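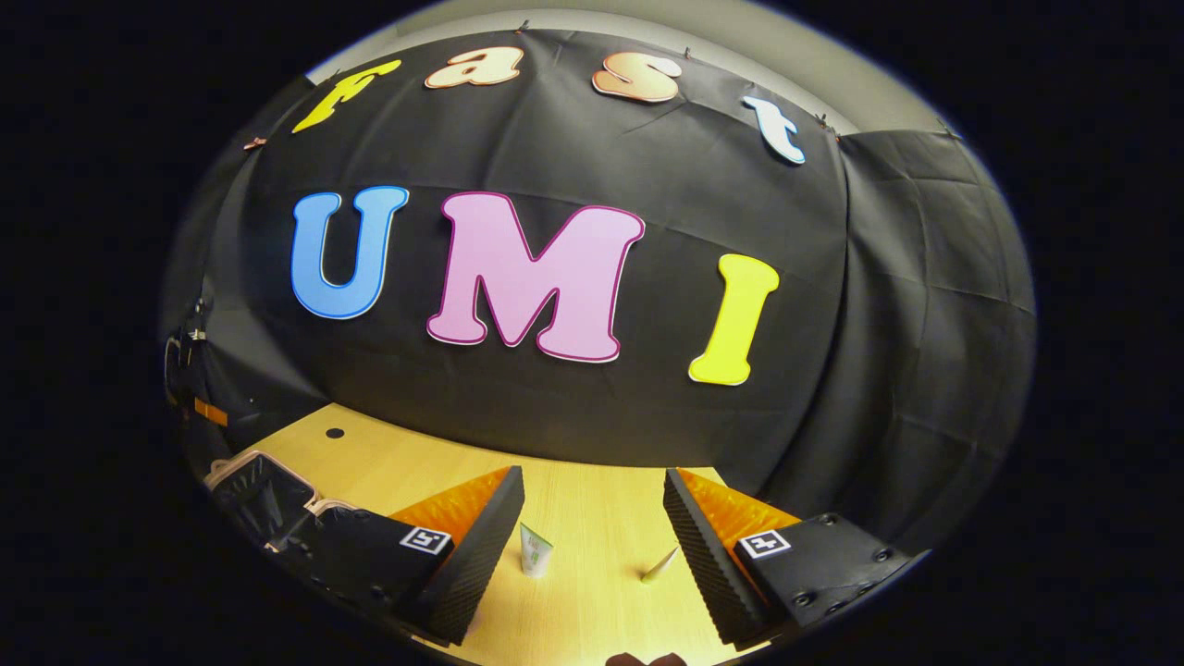 PISMONT, 6/15/21 - Villel today opened orders for the Flelel, a hand-held gripper kit for recording manipulation work at a bench without a robot arm on site. The kit is built by the company's Wuisan workshop and is sold to laboratories, integrators and technical schools. The operator holds the tool, carries out the task by hand and records the view from a wide-angle camera fixed behind the fingers. Each finger has a black ribbed soft pad backed by an orange textured insert, and each finger body carries a square black-and-white fiducial marker that stays in the camera's view while the fingers are open. With the fingers apart over a light wooden table, a small upright tube with a green band stands in the gap near the left pad, and the table, the black fabric backdrop and the letters "fast" and "UMI" fixed to it are all in the same view. The lens produces strong curvature in straight edges and leaves the outer corners black. Both effects are expected and are handled by the calibration file supplied with each unit.

The Flelel replaces the bench prototype that Villel has lent to customers since April. The finger geometry is unchanged. The trigger linkage, the camera mount and the battery door are new, and units on loan can be returned for a refit at the price of parts.

Product description

The standard kit consists of one gripper body with trigger handle, one pair of mounted fingers, one spare pair of soft pads, one camera with a fixed-focus wide-angle lens, a battery, a charger, a printed calibration board and a hard case. Recording software is downloaded from the customer's account page after the unit is registered.

The tool weighs 616 grams with the battery fitted. It is meant to be held in one hand. The handle can be turned over for left-handed use by removing two screws. The trigger closes both fingers by equal amounts, so the center of the grip stays on the same line through the full stroke.

The soft pads are wear parts. They slide off the finger after the retaining screw at the base is loosened. The insert behind the pad supports it along its length and lets it bend around an object when the trigger is pulled. Inserts and pads can be ordered separately. Villel advises fitting pads in pairs, as a new pad on one side and a worn pad on the other will pull the object off center.

Finger opening is measured from the recorded video. The software finds the marker on each finger, works out the distance between them and writes the value next to the matching video frame. There is no encoder in the handle and no cable between the trigger and the recorder. If one marker is hidden, the software uses the other marker and the known symmetry of the linkage. If both are hidden for longer than the limit set by the user, the segment is flagged for review.

Recording and storage

Video is saved to a removable card in the camera. The internal memory holds the settings, the serial number and the last calibration. A short press on the rear button starts a recording and a second press ends it. A long press discards the recording in progress. The status light is on the back of the body, facing the operator, and cannot be seen by the camera.

Each recording is stored as a single file with a matching text log. The log lists the start time, the battery level, the calibration in use and any warnings. Files can be copied to a computer without the Villel software, but marker tracking and lens correction are only applied once the files have been imported.

In acceptance testing at the Wuisan workshop, one body was cycled through 3000 full trigger strokes with no adjustment to the linkage. The pads were changed once during the test. The battery supplied with the kit ran the camera for 59 minutes of continuous recording at the default settings. Charging can be done with the battery in or out of the body.

Bench setup

The Flelel does not need a fixed station. The tracking software estimates the path of the tool from the video itself and works best when there is enough fixed detail behind the work. Large areas of plain wall or plain cloth give it little to follow. Flat shapes with clear outlines, such as cut letters or printed panels, can be fixed to a plain backdrop to provide this detail. They should not be moved during a session.

Lighting should be even across the work surface. A bright lamp placed directly behind the object will darken the finger markers and may lead to flagged segments. Glossy tabletops can also cause trouble, and the manual suggests turning the lamp or laying down a matte sheet. Stands and clamps may be left within view as long as they stay still.

Small objects should be placed where they can be seen between the open fingers before the grip begins. For objects that lie flat, the manual gives a lower approach angle than for objects that stand upright. Both angles are set by the operator by eye, and no jig is supplied.

Use with robot arms

The same finger set can be bolted to a powered gripper body, sold separately as the Flelel Drive. The camera bracket on the powered body places the lens at the same distance and tilt as on the hand-held tool, so recordings made by hand and video taken on the arm have a matching view. The powered body uses a standard four-bolt flange. Adapter plates for other bolt patterns are made to order.

Villel does not supply robot arms, and it does not supply trained control models. Customers who need help moving recordings into their own training tools can buy support by the day.

"Most of the requests during the loan period were about the pads and the battery door," said Tirta Latuheru, product manager at Villel. "People wanted to change pads at the bench with one tool and go on working. The retaining screw and the battery door screw are now the same size, and the driver clips into the handle. We also moved the rear button. It was too easy to press with the palm when the wrist was turned over."

Latuheru said the company had looked at adding a second camera and decided against it for this version. "A second camera adds weight at the front and another file to line up. We have left two threaded holes on the top of the body for customers who want to mount something there."

Known limits

The hand-held tool is not sealed and should not be used with liquids in open containers or in dusty areas. The pads are not approved for contact with food. Objects wider than the finger opening must be handled from an edge or a handle. Very thin items, such as single sheets of paper, can be pinched at the pad tips but may slip during fast movement.

Path estimates are less reliable when the tool is turned quickly, when the lens is blocked by a sleeve or a hand, or when a large part of the view is filled by a moving object. The software marks these segments in yellow on the timeline. It does not remove them. The user decides whether to keep, trim or repeat them.

The calibration file is tied to the serial number of the camera. If the camera is replaced or the lens mount is loosened, the unit must be calibrated again with the printed board. The procedure is described in section 4 of the manual and requires no other equipment.

Availability and service

The first production run is 198 kits. Orders are filled in the order received, and customers who took part in the loan program have no priority. Spare pads, inserts, marker plates and batteries are in stock and can be ordered with the kit or on their own. The powered body will follow after the first run of hand-held kits has shipped.

The warranty covers the body, linkage and camera for one year from delivery. Pads, inserts and batteries are excluded. Repairs are carried out at Wuisan. Customers should remove the storage card before sending a unit in, as recordings left on the card are not backed up by the service desk.

The manual, the parts drawing and a set of sample recordings can be requested from the Villel sales office in Pismont. Price lists for schools and for orders of more than one kit are sent on request.

About Villel

Villel designs and makes hand tools, end effectors and fixtures for automation laboratories. Its sales office is in Pismont, and assembly, calibration and repair are done at the Wuisan workshop.

Press contact: Tirta Latuheru, Villel, Pismont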